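Changes to the Reading Evenings in Kulorbridge

The reading evenings at the Hermans building will resume in February under a revised format. Readers of this blog who attended last season will recall that the sessions often ran past their closing time, and that several texts were left unfinished. I have discussed the matter with Hilde Mulder and Cor Vandenberghe, and the following arrangements have been agreed.

Each evening will be given to a single short work of no more than 100 pages. Participants are asked to read it in full beforehand. The opening title is a collection of letters translated by Notburga Trummer, which the town library holds in two editions. The longer of these runs to 482 pages and includes her notes; the shorter one is sufficient for our purposes.

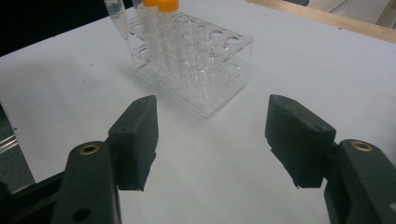 Discussion will begin at 7:30 p.m. and will be led by a different member each month. Ward Aerts has accepted the first session. He has requested that questions be sent to him in writing, and I would encourage members to keep them brief.

Attendance remains free of charge. Places are limited to 10, as the smaller room upstairs suits conversation better than the hall did. Members who wish to propose a title for the spring may do so in the comments until the end of the month. Novels in two volumes will be held over for the summer.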